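Home | Products | Gallery | Support | Contact

Clorneo Hand Tool – Gallery

Clorneo is a hand-held gripper from Polteck. You hold it, do a job with it, and the onboard camera records the work for training a robot arm later. We have been using one in our office since October for packing and sorting jobs. The gallery goes with our written review, which covers price, setup and the software in more detail.

Most of our jobs were done on ordinary tables in a shared room, with people working at the next table. We did not change the lighting or clear the place out first. Octavian Gavrilă did most of the handling and Chun-yin Chiu checked the recordings. 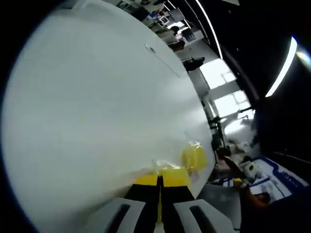 Small items in clear plastic gave us the most to think about. The wrapping shines, and it can slide under the fingertips if you close too fast. Polteck suggests coming in low and slow, and after a few days that was how we all did it. The yellow pads are soft enough to press against a tabletop edge without marking it, and they come off for cleaning.

The lens is very wide, so a recording takes in much of the room along with the fingers. Chun-yin liked this for checking where the tool was. If you work near windows, expect the panes to come out very bright.

We made 3,781 recordings in total and threw out 192 of them, mostly for bad starts. A new user needed nine or ten tries to get comfortable. Our unit came with a 12-month warranty and one spare set of pads.

Skunance, the desktop software, is sold separately. Its pictures are on the next page.

Last updated 2 November 2022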